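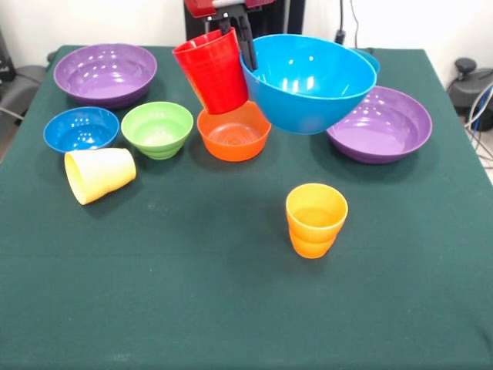
How many plastic bowls does one household need? Fewer than I've got, and I say that as someone who went through the whole lot this evening with a mug of tea going cold beside me and the radio on.

It's July and too warm to sleep, so I may as well write it down. I've been meaning to do the picnic things for ages. They live (lived!) in the bottom cupboard by the back door, the one with the hinge that catches your sleeve, and every time I opened it something rolled out and went under the cooker. Last night it was a beaker, at ten to eleven, and I lay on the kitchen floor with a wooden spoon trying to hook it back and thought right, tomorrow.

So tomorrow was today. I put the green cloth on the square table, the dark one, because plastic slides about on the bare top and because it makes me feel as if I'm running a stall. Then out it all came. I do love the colours, I can't help it. There's a wide purple one that is paler inside than out, like the inside of a shell, and a little royal blue one that has only ever held olives, and the lime green one with the ribbed foot that Mirta always says looks like a hat. There's the orange one with rings in the bottom, which I used for beating eggs for years until I bought a proper jug. And the big bright blue one, the salad one, which has been to more birthdays than I have. The tall red cup I'd forgotten completely. I was very pleased to see it.

The trouble is they aren't a set. They never were. Half came from the Prantl shop before it shut, when they were selling everything off in baskets by the door, and Terence Greenwood gave me a carrier bag of the rest when he moved to the flat at Grirwood. He said he was down to one plate and one bowl and had never been happier. He has since rung me twice to ask whether I've got a colander he could borrow.

Because they aren't a set they don't stack. Well, they do, but they stack the way people sit on a crowded bus. I tried big to small and got a tower that leaned. I tried cups inside bowls and that was better, except the cups then stuck and made that awful squeaking noise when I pulled them out. Then I tried sorting by colour, which was lovely to look at and no use at all. I must have spent a good half hour on that. The tea was properly cold by then and I drank it anyway.

What I've settled on, for now, is by what they're for. Salad and crisps in one pile, dips and olives and bits in another, drinking things in the old bread tin with the lid off. The salad pile goes at the back of the cupboard. Dips in the middle. The bread tin goes at the front so that nothing can roll past it. I'm rather proud of the bread tin.

Oana Pascu came by at six to return my secateurs and stood in the doorway for a bit, eating cherries out of her pocket. She thinks I should get rid of half. She thinks this about everything, she did her whole loft in one weekend in spring and has been a bit evangelical since. I asked her which half and she pointed, and of course she pointed at the purple one, and I said absolutely not, and she laughed and took the secateurs away again by mistake. I'll have to go round and get them.

But she did set me thinking. I don't have people over the way I used to. When we had the whole street in for the summer do there were 51 of us in the garden one year, I know because Hélder Brandão made everybody sign the tablecloth and then I spent the autumn sewing over the names in chain stitch and gave up at the letter M or thereabouts. We needed every bowl in the house then, and the washing-up bowl too, scrubbed out and full of ice. Now it's mostly four of us round the table with a shop quiche. You can put a shop quiche on a plate.

All the same. I can't see the salad bowl going to the charity shop, I just can't. I picked it up several times and put it down again in the same place. There's a scorch on the cupboard shelf, nothing to do with the bowls, which I found when I'd got everything out and wiped underneath, and I'd have sworn I had never seen it in my life. Somebody must have put a hot pan in there. It can only have been me!

I did find a few things to part with. Two lids that fit nothing. A sandwich box with a split corner that I've been saving in case the split got better. A bag of paper cases, 24 of them according to the label, though the moths or something had been at it and I didn't look too closely. And the Redine salad spinner, which I have never liked, with its string you have to yank like a lawnmower. Prys Prydderch says he'll have it for his allotment lettuces and I've told him he needn't bring it back.

Washed the lot in two goes. Hot water, a squirt of the lemon stuff, the soft brush for the ridges because crumbs get down in them. I never dry plastic with a tea towel, it comes up all smeary with fluff, so I leave it upside down on the rack with the window open. The shelf I did with bicarb. The scorch is still there but it's a paler scorch.

Then I lined the cupboard with a bit of the Goteo paper left over from the drawers in the spare room, the one with the small lemons on. It was nearly 8 inches short at the back, so there's a strip of bare shelf which no one will see unless they kneel down, and if they're kneeling in my kitchen they can jolly well pass me whatever has rolled under the cooker while they're there.

I should have done the tins while I was at it. I looked at the tins and shut the door.

Supper was tomatoes on toast, eaten standing up. I had them in the little blue olive bowl first, cut up with salt and a bit of vinegar, so that makes tomatoes as well as olives and I take back what I said. Then the end of the ice cream. Mirta rang while I was eating it and wants to do a picnic at the reservoir before the month is out, if the weather holds and her knee behaves. She'll bring the chicken and I'm down for salad, bread and anything to drink out of. I told her I'd only just put everything away, and she said well then, you'll know where it is.

She wants the potato salad with the dill, so I need to get dill. Also spring onions, and mayonnaise, and I ought to check whether the blue rug is still in the boot of the car or whether I lent it to Hélder. Must get the secateurs back off Oana before the roses go over. Window's still open downstairs, I can hear the blind tapping, I'll have to go and shut it.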